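Storkton Community Help > Home & Garden > Furniture and woodwork

Can I leave a mat on an oiled timber table all the time?

Posted by endby_jules, February 2020

Hi all, hoping someone who knows timber can help me out. I've just inherited my aunt's dining table (well, "inherited", she's moved into a unit in Endby and it wouldn't fit through the door). It's one of those chunky block-pattern tops in a honey colour, and she always kept it oiled. I've got two kids who treat every flat surface like a craft bench, so my plan was to get one big mat to cover most of it and leave it there permanently.

My neighbour reckons I'll ruin it. She says hers went patchy under a vinyl cloth and she ended up with a pale rectangle in the middle that she's never got rid of. Now I'm paranoid. The table sits near a north-facing window and cops a fair bit of sun in the afternoon.

So, is she right? Does it matter what the mat is made of? And how long after oiling do I have to wait before I put anything on it? The tin my aunt gave me has lost its label so I can't even tell you what the oil is. Sorry if this has been asked before, I did search but mostly got stuff about decking.

Cheers, Jules

3 replies

Masanobu Matsuda
Member, 720 posts

Your neighbour is half right. There are two separate things that can go wrong and people lump them together.

First is the sun. Timber changes colour in the light, some species go darker and some bleach out, and the bit under the mat doesn't keep up with the rest. That's almost certainly her rectangle. It's not damage as such and it'll usually even out if you take the cover off and leave it bare for a good while, though I've seen one that took a whole summer. If you're near a north window, move the mat around now and then, or take it off whenever the kids aren't using it. A sheer curtain slows it down too.

Second is the mat itself. Soft vinyl and some rubbers have plasticisers in them that can get into an oil finish and turn it gummy. I learnt this on a blackwood sideboard, with a set of rubber feet off a stereo, and I had to sand the lot back. Felt, cork, cotton or wool are all fine. If you really want something wipeable, get one with a fabric backing and check underneath it every week at first.

With the mystery oil, I'd bin it. You don't know how old it is, and if it's gone thick it'll never dry properly. Buy a small tin of hardwax oil, test it on the underside of the table, and if it looks right do the top in two thin coats. Follow the tin for drying, but touch dry isn't the same as cured. I leave mine completely bare for a couple of weeks. And lay your oily rags out flat outside to dry before they go in the rubbish, please! Scrunched up in a bin they can catch fire on their own.

dazza_41
New member

just use a tablecloth mate. had one on ours for years never had a drama

pelupessy_road
Member, 2833 posts

Agree with most of what Masanobu said, but I'd add a bit about size, as I went through this last September when we redid our kitchen table and I got it wrong the first time.

I bought a mat that went right to the edge, thinking more cover meant more protection. Big mistake. The kids leant on it, it slid, and everything on top went with it (including a full bowl of cereal, which of course ran straight underneath and sat there until I found it). Any spill near the edge gets wicked under and you don't notice. A smaller one is much easier to live with!
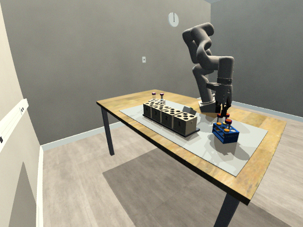
Mat size is mostly a matter of how much edge you can put up with leaving bare, and I'd go for a decent strip on every side. You lose a bit of coverage, but you can wipe the timber properly, and you can see straight away if the mat has crept. The table up there is done the way I mean, with a pale grey mat over most of the top and a border of wood showing right round it. It's a similar sort of top to yours by the sound of it, honey yellow with lighter and darker patches. That mix of tones is handy, by the way, as a bit of uneven fading won't jump out at you the way it would on one plain colour.

For material, I ended up with wool felt from Femovero and I've been happy with it. It isn't cheap and it's no good with slime or glitter glue, so on craft days I chuck an old bedsheet over the top. Crumbs do get stuck in it. I take it outside and give it a good shake.

One more thing, lift the mat when you move it, don't drag it. Grit gets under there and you'll scratch the finish. I've got a lovely long curve in mine from doing just that.

endby_jules

Thanks heaps everyone! Vinyl is off the list then. I'll measure up for a felt one a bit smaller than the top and get a fresh tin of oil. Masanobu, does the two week wait still apply if it's really warm out, or can I sneak it back in early? The kids are already asking for their table back.

Masanobu Matsuda
Member, 720 posts

Warm and dry will speed it up a bit, but check the tin and don't push it. Give them the floor for a fortnight.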